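The Table Stays, Everything Else Can Move

When I asked the owner of the small linen workshop Bultent where she wanted to talk, she said at the table, of course. It is a wooden table with a light color, and it came with her from two earlier apartments. She cuts on it, folds on it, writes invoices on it, and in the evening she eats on it. I went there to ask about her napkins and dish cloths, and we spoke for most of the time about the wood.

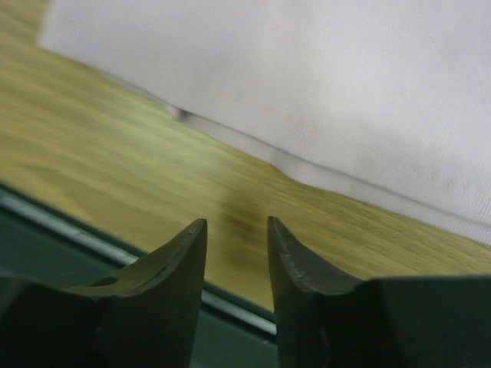
Words by Tovon Journal, Makers at Home
2025-09-26

She bought the table used, from a furniture shop called Meireles which does not exist anymore. The seller wanted to sand it before the delivery and she refused. "I was afraid it would come back as another table," she told me. "I had chosen this one because of the lines in the wood. I said, please, leave it, only bring it up the stairs."

It took three people to bring it up. The legs had to come off, and one screw was lost on the way, so for the first winter the table moved a little each time she leaned on it. She put a folded piece of cotton under one leg and forgot about it until she moved again.

I asked her if she worries about stains. There is a brown mark on the wood, and I had put my notebook down with care because of it. She laughed at me.

"For the first years I worried very much. I had a plastic cover, and on top of the plastic a cloth, and on top of the cloth a board for cutting. I never touched the table! Then one day in December I had a big order and no time, and I took everything off and worked on the wood. I did not put the plastic back."

Now she has simple rules. Coffee is allowed, but it stays at the end near the window. Oil is not allowed when there is fabric out. Before cutting, she passes her hand over the whole surface, slowly, to feel if something is sticky or rough. "The eye is lazy," she said. "The hand finds the crumb."

For cleaning she uses a damp cloth with a little soap, then a dry one, always in the direction of the grain. She tried once a polish from a store and she did not like it, because it left something on the surface and she was afraid for the pale fabrics. She waited 4 days before she put any cloth on the table again, and washed it twice in between.

Bultent began with napkins, because they are square and she had no confidence. She learned to sew from her aunt, who made curtains, and curtains are only long straight lines. "So I knew the straight line. I did not know sleeves, I did not know collars. I still don't know them. A napkin is four straight lines and four corners, and the corners are where you suffer."

She spoke about the corners for a long time. When the hem turns, there is too much cloth in one place, and it becomes thick and hard. You can cut a part away, but if you cut too much the corner opens after some washes. She makes her students practice on old bed sheets. She teaches in the same room, seven people at most, and they stand on all sides of the table, which she says is better than sitting, even if they complain.

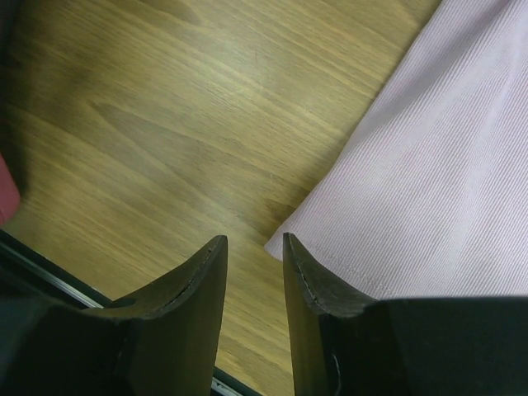 She prefers the soft colors, and I wanted to know why. Her answer was practical. A strong red or a dark blue gives its color to other things in the wash, and customers write to her about it. With a pale color she receives no letters. She also said that pale cloth looks different each hour of the day, so she never decides a color in the evening under the lamp. She leaves the piece on the table, goes to sleep, and looks again with her first coffee.

The cloth for the next collection comes from a mill agent called Itine. She visited them two times before she ordered anything. They sent her samples which were too small, the size of a playing card, and she asked for bigger ones. "With a small sample you can see the color, but you don't know how it falls. I need to put it on the table and push it with my hand, to see if it makes waves or if it lies quiet. I like when it lies quiet."

And twill? I asked, because I knew only plain linen from her. She said that in a twill the small diagonal lines help her. When she folds the piece, she looks at how the lines meet, and if they meet badly she starts again. It needs more ironing than she would like. She irons from the back side, without steam first, then with a little.

We also talked about folding, which is the part of the work she enjoys most. She doesn't fold when she is angry or when the phone is near. She smooths the piece from the middle to the sides, brings one edge over, waits a moment, brings the next. A dish cloth is folded in three, a napkin in four. She doesn't press the folds with the iron for delivery. "The customer should open it easily. If the fold is too sharp it looks like a shirt in a shop, and you are afraid to dry a plate with it."

I asked about her own kitchen, if she uses what she makes. She opened a drawer and showed me. There were dish cloths with old tomato on them, one with a burned corner, and one from her first year, where the hem is not straight at all. She dries glasses with that one. It has become very thin and she says it is the best of them for glasses.

The apartment is becoming too small for Bultent. She has looked at a room on the ground floor two streets away, with a big door and better light. She has measured the door already, for the table. If it doesn't pass, she will look for another room.

Before I left, she cleared my cup and wiped the place where it had been, first with the damp cloth and then with the dry one.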